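4.2 Self-reported tidiness and what it leaves out

Much of the earlier work on household order rests on a simple chain of claims. People who report putting things away are assumed to do so, those who do so are assumed to live in tidier homes, and tidier homes are assumed to make for calmer people. We think each link is weaker than it has been made to look. The Unwood survey, on which most later studies lean, collected 1,366 replies by mail and never sent anyone through a front door. Its central item asks how often belongings are "returned to their proper place," without asking whether such a place exists. A respondent with no closet can answer "always" and mean a chair.

The Bakham follow-up tried to fix this by adding a diary. Participants wrote down, each evening for 4 weeks, what had been left out that day. The diaries are interesting to read, but we doubt they measure what the authors say they measure. Entries get shorter as the weeks go on, and the paper treats the decline as improvement. Fatigue with the diary would produce the same curve. No check was made, and the authors mention the problem only in a footnote.

Clothing is where the trouble shows most clearly. Dishes are either in the sink or they are not, but a sweater worn for two hours belongs neither in the drawer nor in the wash. Respondents in both studies were made to call such items "clean" or "dirty," and the share of missing answers on that question was the highest in either survey. We coded soft goods by how they lay or hung (Figure 3) and left the question of cleanliness alone.

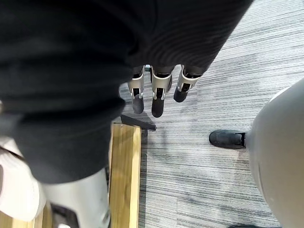 Figure 3. Dark gray knit fabric hanging in soft folds, with the lower edge bunched.

Even this modest scheme gave us difficulty. Two coders working apart agreed well on items that were folded flat and poorly on everything else. The category "draped" took in a great deal that one coder would have called "dropped," and we ended up merging the two. Readers should keep that in mind when they reach Table 6, where the merged category carries most of the effect. A result that depends on merging two boxes after the fact deserves less trust than one that does not, and this applies to our own work as much as to anyone else's.

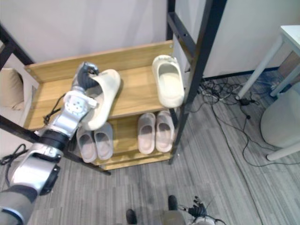
Footwear has been treated as the easy case. The Hoàng scale gives a household three points for having a fixed place for shoes near the entrance and takes the points away if any pair is found elsewhere. We see two problems with this. The first is that the scale rewards owning furniture. A low rack with two wooden shelves on a black metal frame earns full marks whether it is used daily or bought the week before the visit. The second is that the scale was written with street shoes in mind and says nothing about what is worn indoors. A cream-white slipper on the upper shelf counts as order under one reading of the manual and as a missing item under another, and the manual's worked answers do not settle it. We scored indoor footwear separately and report both totals.

The Hollura group has argued that such details wash out in samples above 200 homes. That would be true if the errors were random. Ours were not. Homes with more storage furniture scored higher on every version of the scale, including versions meant to correct for floor area, and the gap shrank once furniture was left out of the scoring. It did not vanish, so we do not claim that tidiness is only a matter of what people can afford to buy. We do claim that the published figures cannot tell the two apart, and that the link to mood reported in all three studies should be read with this in mind. The mood items themselves are taken up in Section 4.3.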